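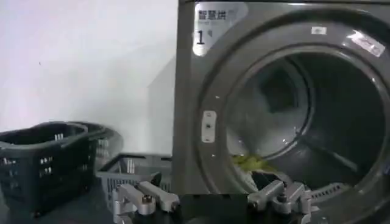 The left-sock fault (also called a false empty, or just "a leftover") is what happens when a laundry robot decides it has finished unloading a machine and it hasn't. I look after the Rudirari laundry wiki and I've spent more hours on this one fault than on all the others put together, so the article runs a bit long. The name comes from Sneha Shakya's first report, which did involve a sock, but any small item will do it. A bunched-up bit of yellow-green cloth at the bottom of the drum is a classic candidate, and a dark item beside it is worse, as dark fabric in a shadowed drum is hard to pick out. Add pale reflections washing over half of the door glass and you can see why we don't let the robot judge a load through a closed door any more.

Background

The fault was first written up at our Kotgate site, where front-loaders are unloaded by a two-fingered gripper running the Cai control software. Cai uses two views: one from the head, which takes in the machines and baskets, and one from the wrist, which goes right up to the opening. The head view finds the door and the baskets. The wrist view is meant to settle whether there's anything left inside.

In the original version those two views weren't given equal say. If the head view lost sight of fabric for long enough, Cai called the drum empty and moved on to closing the door. You can probably guess the rest! A small item tucked low behind the lip of the opening is easily missed from head height, and the wrist view never got a vote.

Elias Moussa went back through the log for August and found 19 leftovers in 372 unloads. Nine of those were closed up with the item still inside and then started again with a fresh load on top. The other 10 were caught by staff before anyone pressed anything.

What goes wrong

There are really three faults sharing one name, and I wish we'd split them from the start.

The plain leftover is a missed item, usually small, usually low in the drum. It's annoying for whoever owns it and not much else.

The clinger is an item that comes partway out with a bigger piece, then drops back or snags. With a bright cloth sitting on top of a pale grey bundle, for instance, the gripper tends to go for the bright one and pull at whatever is under it. Cai sees a full gripper, counts it as a good pick and doesn't look at what changed in the drum.

The trapped edge is the one I worry about. The fabric hangs over the lower lip and the arm swings the door shut on it. A wide-open door also sticks well out into the floor area, so the arm has a big sweep to make and a person can be standing in it. Our bay has a bright green line on the floor near the machines, and staff are told to stay on the far side of it while the arm has hold of a door. That rule is ours, by the way, so check what your own site says.
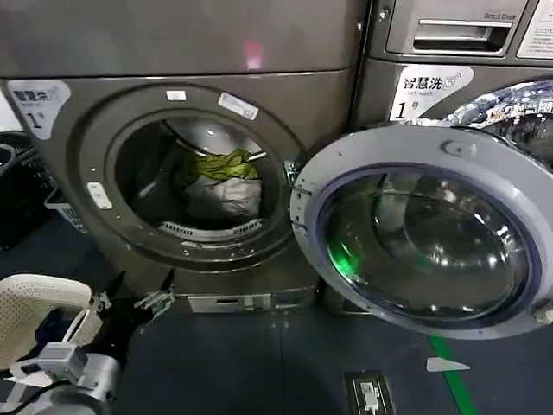 The Kotgate incident

The one that got everybody's attention was a trapped edge. A sheet corner was left over the lip, the arm closed the door on it, felt resistance and pushed harder, as it had been told to do for a sticky latch. The latch didn't catch. Cai tried again, and again, and the retry counter had no upper limit (I know). Eleri Price hit the stop button after the ninth go.

No one was hurt. The sheet was torn along the hem and the latch had to be replaced. What bothered Eleri, and she put this very plainly in her report, was that the arm had been leaning on a door with a person within reach and nothing in the software minded. Unloading by robot was suspended that afternoon and we went back to doing it by hand, which gave me a new respect for the night crew.

Contributing factors

Dryer loads were more trouble than washer loads in our log. Pramila Nigam thinks it's the way dry fabric spreads around a drum, and I'm inclined to agree, though we never tested it properly. Basket placement mattered too. A basket set in front and off to the left keeps the drop close to the arm, but while the gripper is spread over the basket, the wrist view is full of basket and tells you nothing about the drum. In the old version Cai was free to make its "empty" call at exactly that moment.

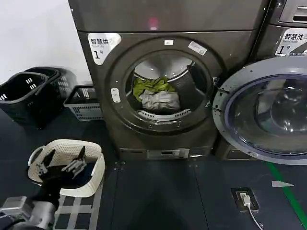
Gripper at the white basket, with a yellow-green cloth and a pale garment still in the dryer drum.

Pramila's other find was a dull one that I'm fond of. Dark clothes in the bottom of a basket were sometimes logged as "basket empty", so the piece count in the basket couldn't be trusted as a backup either. We'd been leaning on that count for months.

The fix

Girish Mathur wrote the change, and it came into use on Wednesday, October 26, 2022. It has a few parts:

The wrist look is compulsory. Before a door can be closed, the gripper has to come back to the opening, fingers open and holding nothing, and the wrist view has to show bare metal all the way down to the bottom of the drum.

Bright patches are no longer ignored. Light pools on the lower curve of a drum, and the old filter threw those areas away as glare – right where a pale sock would be lying. Now Cai shifts the wrist a little and looks again. A highlight moves, a sock stays put.

The rear vent panel is masked. All those small dark holes were sometimes read as a piece of dark fabric, giving the opposite fault, where the arm kept reaching for something that was part of the machine.

Door retries are capped at one. After that the arm lets go, backs off and calls a person.

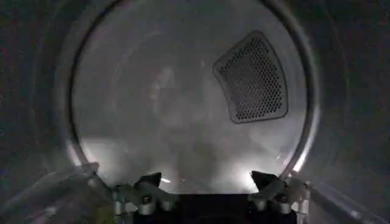

Results and remaining problems

In the first 199 unloads after the change we logged no trapped edges and one plain leftover, a thin strap lying right along the lip. It's slower, and the night crew have told me so. I'd still take the slow version.

The Firier gripper pads we trialled alongside it made no difference that I could find, and they've gone back in the cupboard. Clingers are still only half solved. Cai now compares the drum before and after each pick, but two pieces of similar colour can still fool it. If you get one, please log it as a clinger and not as a general fault, and note which machine it was.

See also

Door sweep and floor lines
Retry limits
Basket count errors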